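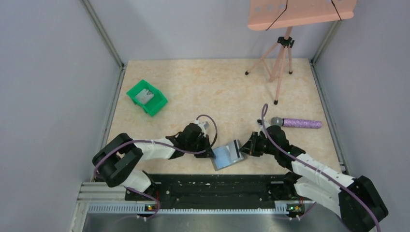 Two Arms, One Case: Final Report of the Wetstead Robotics Club

What we set out to do

Our project, Dastelus, began with a simple pitch: a pair of arms would put away the things students leave on a table. We promised this in October, in front of people, before any of us had tried to get two grippers to agree on where a flat case was. The arms won't hit each other, we said. We said a lot of things.

The task

A run starts with both arms reaching in to the case near the front of the table, one gripper at each end. They have to lift it together, carry it back and lower it into the green bin. The bottle and the pink stand stay on the table as clutter, which the arms must leave alone. We scored a run as good only if all three objects were still where they belonged at the end.

What went wrong

Timing, mostly. In our first version each arm decided for itself when to lift. The left one was always early, so the case went up like a drawbridge and slid off the other side. We fixed this by making both arms wait for a shared signal, and then spent 2 weeks finding out why the signal sometimes never came. (A typo.)

The cables were the other headache. A loop left too long gets into places you didn't plan for, and a loop left too short stops the wrist halfway through a turn. We retied them more often than we rewrote the code.

Results

We ran 100 trials. The last version of Dastelus finished 27 of them cleanly. Sarklow, the team across the hall, has asked us to stop calling this "promising."

Next year

Slower lifts, a better grip check, and a smaller promise in October. The code is in the club folder under Wihongi, which was the old project name and is still the name of half the files.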